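How to fold a grey cloth so it stays folded

Filed under: Household, Small Victories
By Modupe Adeleke

There are people who fold a cleaning cloth in the time it takes the rest of us to find the corners. If you are one of them, Ekivus has a very good page on getting wax out of carpet and I'll see you next week. Everyone else, pull up a table.

What you need

One cloth. Mine are the plain grey ones from Makori, which come in a colour best described as drizzle. You also need a flat surface, preferably bigger than you think. I learned on the arm of a couch in Skonendale and have the lumpy linen cupboard to prove it.

Step 1. Clear a landing strip

Push the mugs, mail and pot plants to the far end. White tabletops are ideal, as a grey cloth shows up nicely against them, along with every crumb you've been ignoring.

Step 2. Lay it down and find the edges

Drop the cloth in the middle of the table and look for the side that has bunched up or rolled under. There's always one. Start there and work outwards with the flat of your hand. Don't tug at the corners, or the cloth will go diamond-shaped and sulk.

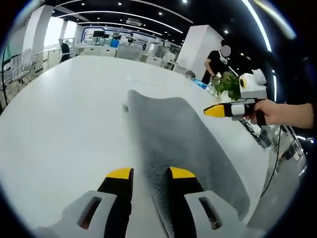

Grey cloth on a white table, still bunched a little at the upper left. The plant can stay.

Step 3. Fold in half, then think about it

Bring the far edge towards you and line it up with the near one. If they miss by 2 cm, leave it. If they miss by 5, open it up and go again, and try not to take it personally. Smooth from the fold outwards.

Fuzzy cloths are harder than smooth ones. The pile grabs at itself, so you think you've lined up an edge when you've really caught a wrinkle.
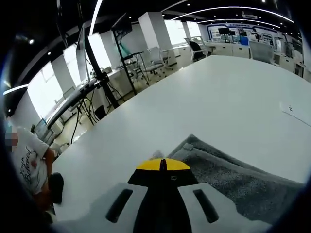 Lift and lower the top layer when this happens. Dragging it only moves the wrinkle somewhere less convenient.

Step 4. Fold again and press

Turn the cloth a quarter and fold it in half once more. Press down with your forearm and count to 2. My aunt in Drorcombe used a dictionary, but she was a serious woman.

Step 5. Put it away fold side out

Stack your cloths with the rounded fold facing the front of the shelf. You can then pull one out without the whole pile coming with it, and the ragged edges go to the back where visitors can't judge their colour, or you.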